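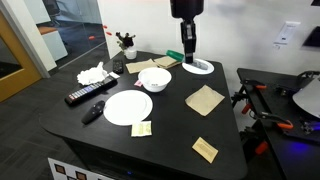
Gripper over the white round plate, fingertips nearly on it.

Tuning the approach height in Flikeck

OK, so you've got your planner running and the arm goes to roughly the right spot, but the last little bit is a mess. I fought with this for ages and most of it came down to two settings!

First, open your Flikeck scene file and find approach_offset. Mine was set to 91 mm from some old config (no idea why), and the arm kept stopping way up high and then lunging. I use 24 now. Save, reload, and run the pick in dry mode before you do anything else.

Next, the segmentation. Black table, black remotes, you can guess how that went. My long TV remote kept getting merged into the tabletop, and a flat napkin is nearly as bad when your depth map is noisy. In Nasby, turn on edge_refine and drop min_height to 12. You'll pick up a few junk blobs, especially near crumpled tissues, but you can filter those by area later.

Then check your labels. Mine had a plate and a bowl swapped, so the grasp planner went for a rim that wasn't there. Click each mask in the viewer and read the name out loud if you have to (I do).

Last step: replay the plan at quarter speed and watch the fingertips on the way down. If they drift sideways, redo the hand-eye calibration and don't touch the offset.

If you're still on Pringle for your logs, the export button is broken until the November release. Use the command line.

Updated 2024-08-03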